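Who Will Tidy the Bedroom?

By Genalyn Dagdag

In the office of Vedo, a small company in Mangubat, the cleanest bedroom I saw this year exists only on a computer. It has a bed, a floor of long planks and a white wall. A robot with two arms is asked to tidy it, again and again, from morning until the engineers go home.

Marites Enriquez leads the tests. She gave me the numbers from May before I had taken off my coat. The robot made 309 attempts to pick up an object from the bed and put it in its place. It finished 59 percent of them without help.

"For a washing machine this would be a scandal," she told me. "For us it was a good month."

Flat boxes are among the hardest things. A person slides a board game to the edge, puts a thumb under it and lifts. A gripper must find the corner first, and a mattress is soft, so in the simulation it gives way under the box a little, as a real one does.

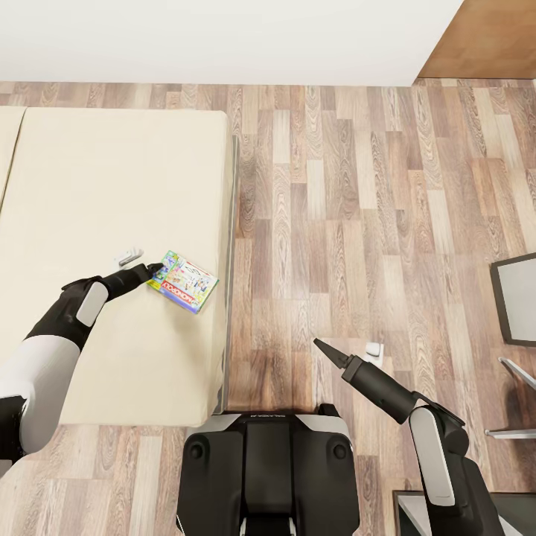 Simulated chore at Vedo: the left gripper touches the corner of a Monopoly box on the bed.

Real homes are less patient. Vedo has placed its machine in 3 apartments in Trolside, where it works for one hour in the afternoon. One family showed me the result — a row of books, quite straight, and a blanket it had given up on.

Folding is still too difficult, Enriquez says, and stairs are not even discussed. Her team has 24 chores on its list. When I asked which one she would trust the robot to do alone in her own home, she thought for a long time and chose the books.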